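A luz branca está a dar cabo das nossas noites

2023-09-17

Já escrevi isto três vezes e apaguei três vezes, vai assim mesmo, à pressa. Tenho o jantar ao lume.

O assunto é a luz de teto. Mais concretamente aquela luz fria, de consultório, que entrou nas casas portuguesas de há uns anos para cá e ficou. Passo na minha rua às nove da noite, olho para cima e é tudo azulado. Salas de família com luz de talho. Gente a ver a novela como quem espera pelo resultado das análises.

E ninguém escolheu isto, ou quase ninguém. As lâmpadas antigas fundiram-se, foi-se à loja, trouxe-se a que estava mais à mão. A caixa dizia "branco frio" em letra pequenina e um número grande de lúmens. Número grande, deve ser boa. Pronto. Cinco anos de serões estragados por uma decisão de dez segundos no corredor das pilhas.

O meu vizinho de baixo, o Senthil Nadar, é eletricista, e há muito que me aturava as queixas na escada. Em maio fui com ele a uma loja da Tendero comprar casquilhos e aproveitei para ler as caixas todas. Uma vergonha. A expressão "luz de dia" aparecia em metade da prateleira. Luz de dia para quê, às onze da noite? O Senthil encolheu os ombros: os clientes pedem forte. Se ele monta uma coisa suave telefonam-lhe no dia seguinte a dizer que a sala ficou escura. Se monta um holofote agradecem e dão-lhe café.

Percebo de onde vem. A minha avó cresceu com candeeiro de petróleo e, quando teve eletricidade, quis vê-la bem. Uma lâmpada nua na cozinha, no meio do teto, orgulhosíssima. Luz era progresso, era dinheiro, era não ter de adivinhar se o arroz tinha bicho. Não vou gozar com isso. Mas a minha avó apagava a da cozinha e ia para a sala fazer renda ao pé de um candeeirinho com abajur de pano, e aí falava-se mais baixo. Tinha duas luzes para duas vidas. Nós ficámos só com a da cozinha, em todo o lado.
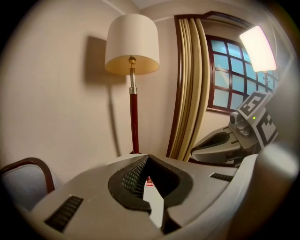 Depois há a questão do dinheiro, que me atiram sempre à cara. Que isto é mania de quem pode. Candeeiros de marca, "projeto de iluminação", uma senhora com uma pasta de amostras. Também há disso, claro. Vi um candeeiro da Hornard a 700 euros que parecia um guarda-chuva avariado. Não é disso que estou a falar. O meu custou 17 euros em segunda mão, com o fio remendado (o Senthil trocou-mo, que ficou horrorizado com o remendo) e uma lâmpada quente que me custou o mesmo que a fria. O mesmo! É este o ponto. O feio e o agradável estão na mesma prateleira ao mesmo preço.

Outra objeção: e para ler? E para coser, para os trabalhos de casa dos miúdos? Pois, acende-se uma luz onde se lê. Em cima do livro. Não é preciso iluminar o teto, o corredor e a tijoleira inteira para ver uma página. A minha mãe tem 56 degraus de prédio antigo para subir e aí sim, quero tudo aceso e bem aceso, já escrevi ao condomínio duas vezes. Escada é escada. Sala é sala.

E os restaurantes, meu deus. Abriu aqui perto o Zustodton, comida bastante boa, um polvo como deve ser, e come-se debaixo de uns painéis que mostram os poros a toda a gente. Jantei lá com a minha irmã e ao fim de meia hora estávamos as duas com cara de quem tinha feito noite no hospital. Saímos sem pedir sobremesa. Eu, que peço sempre sobremesa. Disse-o ao empregado, com bons modos, e ele respondeu que assim se limpa melhor. Não duvido.

Na rua é a mesma conversa. A câmara trocou os candeeiros amarelados do largo por uns brancos, muito eficientes, gastam menos, ótimo, sou a favor de gastar menos. Mas podiam gastar menos noutra cor. Há lâmpadas eficientes quentes, não é ciência de foguetões. O largo agora parece um parque de estacionamento, os velhotes que ficavam no banco até tarde mudaram-se para a esplanada do lado, que tem umas lampadazinhas penduradas e um toldo. Levei a questão à assembleia de freguesia e disseram-me que ia constar da ata. Consta.

O que é que eu queria, afinal? Pouco. Que as caixas dissessem em letra grande se aquilo é luz de sala ou luz de garagem. Diz-me o Senthil que o tal número em kelvins está lá sempre, perto de 3,000 é simpático, daí para cima começa a azedar. Muito bem, mas quem é que sabe isto? Eu tenho 61 anos e soube em maio, numa loja, de óculos na ponta do nariz.

E queria que se experimentase. Uma noite. Apagar a do teto, ligar o candeeiro que está ao canto desde o casamento, aquele que só se acende quando há visitas. Jantar assim. Se a família reclamar que não vê as espinhas do peixe, acende-se outra vez e não se fala mais nisso.

Cá em casa reclamaram. Durou dois dias. Agora é o meu filho que vai desligar o interruptor quando chega.

O jantar pegou, já cheira. Volto ao tema quando me responderem da câmara.

Artigos recentes
O banco do largo e quem lá se sentava
Contra o toldo de plástico
Sydorenko, o sapateiro que não aceita ténis
Porque deixei de atender o telefone à hora de almoço
Carta ao condomínio (segunda tentativa)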